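Film session at 7.15, before the first coffee. Second half of the Foltico game, all of it, then the last six minutes again at half speed. We lost by 11 and I had written in my notes straight after the final buzzer that we lost it on the defensive glass. The film says something else. Rebounding was level after the interval. The damage was done in transition, and nearly all of it came off our own missed threes from the left corner.

The mechanism is simple enough. When the shot goes up from that corner, our two wings are both below the free-throw line, the centre is sealing on the weak side, and the only man in a position to get back is Tae-yang, who has usually just made the pass and is standing flat-footed on the wing. Foltico's point guard doesn't wait for a proper outlet. He comes to the ball, takes it at the elbow and goes. By half court it is two against one and Tae-yang has to choose between stopping the ball and giving up the lay-up. He chose ball every time, correctly, and they scored anyway.

Options considered:

Pull the weak-side wing up to the top of the key on the pass, before the shot. Costs us an offensive rebounder, but he only collects one or two a game from there.

Have the centre release early. Rejected. He is too slow over the first three strides and we need his box-out.

Stop shooting from that corner. Rejected. It is the best shot we get out of the set.

I will go with the first and drill it this week. The call is "lift". Short, and it doesn't sound like anything else we use.

Matchups for Hivau. Their backcourt is small and quick and plays the whole game at one pace, which helps. Their lead guard goes right off the high screen and pulls up just inside the line. If you go under the screen he takes it in rhythm. If you fight over it he is still comfortable because the big man rolls late and you can't help off him. I want Tae-yang on him for the first and fourth quarters and somebody longer in between, going over and chasing from behind, with our big showing high for one step and dropping. Make him finish over length. He doesn't like contact.

Their second guard is a spot-up shooter and nothing more. Stay attached. No stunting at the drive from his side, whatever the score is.

Forwards are harder. They list one of theirs as a centre but he plays on the perimeter and brings his man out with him. If I match him with our centre we lose the rim. If I go smaller we are giving away weight on the block, though he hardly ever goes there. I lean towards smaller. Edge to them at that position either way. Edge to us inside if we can keep our man out of foul trouble, which we haven't managed three games running.

Practice plan, evening:

Shell drill, four on four, with the screen action added in the second block.
Transition, corner shot, "lift" call. 20 repetitions each side.
Free throws in pairs. 20 each, tired, straight after the sprints.
Scrimmage, 8 minutes, running clock, dead-ball substitutions only.

Afterwards. The shell drill was poor for the first block and acceptable for the second. Bigs were showing with their hips square to the sideline, so the guard simply turned the corner. Corrected, and it held for most of the remaining possessions. The lift call worked when the wing heard it and failed when he was watching the ball. I moved the responsibility for calling it from the passer to the centre, who is facing the right way. Better at once.

Free throws were bad. No further comment on that tonight except that Tae-yang's release has drifted to the right of his eye again. He knows. He stayed on afterwards and shot until they wanted the lights off.

The scrimmage gave me what I needed on the small line-up. It switches cleanly on everything above the free-throw line and is in trouble as soon as the ball goes into the post on the left block. The double has to come from the baseline side. We sent it from the top twice and gave up an open three both times. Written on the board, will repeat at the walk-through.

Ambrosio play Trustis the same night as our game. If Trustis win we are level with them and the head-to-head goes our way by points difference. If Ambrosio win we need to look after ourselves, and the away trip in March becomes the one that matters. I have told the players none of this.

Ankle report: swelling down, he can jog in straight lines, no cutting yet. I am planning without him. If he is passed fit on the morning he gets short minutes in the second quarter and sits if he is favouring it.

Still to settle: the fifth starter, and who takes the ball in from the side after a late time-out. Our usual man threw it straight to a Foltico guard. 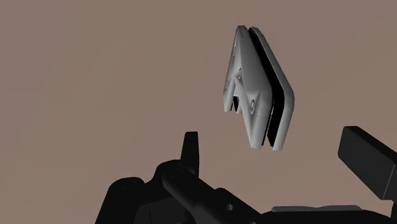 Leaning towards Tae-yang for the side ball. He is the best passer and he doesn't rush the count, but it takes him out of the first action and leaves the screen to be set by someone who has run it perhaps twice. I'll try it both ways at the walk-through and pick one before we leave the gym.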